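How Do You Teach a Robot to Use a Microwave?

By Annatjie Dlamini, for the Seltby kids' science page
6th February

OK quick question. Who taught you to open the microwave? Probably you just watched a grown-up. Easy. Robots can't learn it that way, at least not very well yet. So people have to show them. Over and over. And over.

Two ways to do it.

Way one: by hand. You grab the robot's arm and move it yourself, like helping a baby wave bye-bye. The arm has little sensors in its joints and they remember every bend. Elbow up, wrist down, got it.

Way two: remote control. You hold a controller, or a second smaller arm, and the big arm copies you. Move left, it moves left. Squeeze, it squeezes. The grown-up word is teleoperation. Tele means "far away," same as in telephone.

At our lab in Cesgate we mostly do way two. Our arm is called Uloneck (don't ask, my nephew picked it). Uloneck has a small camera near its gripper, so it learns from a really close-up view. 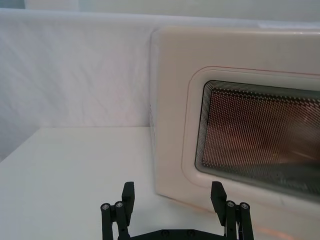
Two black fingers, one microwave. The view from the robot's wrist.

Weird angle, right? You look down from your head. Uloneck looks out from its wrist! When the wrist turns, the whole world turns too. Try it: hold a phone camera against your wrist and reach for a cup. Makes you a bit dizzy.

One time through the job is called a demonstration, or demo. Back in December we had 32 demos. Not nearly enough. The robot would reach for the door and miss. Now we have 1349 and it is much beter.

Why so many? Becuase every try is a little different. The arm starts higher. The light changes. You and I don't even notice stuff like that but a robot does.

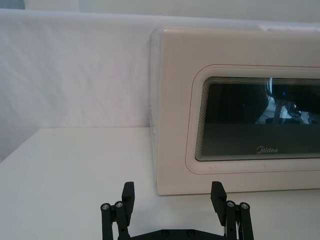 Shiny things are the worst. A robot sees a picture as tiny dots called pixels, and each dot is just numbers. Often from 0 (none of that color) up to 255 (as much as you can get). It has no idea what glass is. So look at the dark window, up above the word Midea. Those shapes with bits of bright blue are a reflection of the room. You know that, easy peasy. The robot has to learn that the room isn't really in the microwave, and lots of demos help with that.

Then comes training. A computer goes through all the demos and looks for a pattern: when the camera sees THIS, the person moved the arm like THAT. After that we let go of the controls and the robot has a turn on its own. Fingers crossed. Sometimes it pokes the wrong spot. Back to more demos.

Want to try it at home? You need a friend, a blindfold and a plastic cup. Friend wears the blindfold, you steer their hand to the cup 13 times. Then let them do it alone. Now move the cup a little and see what happens.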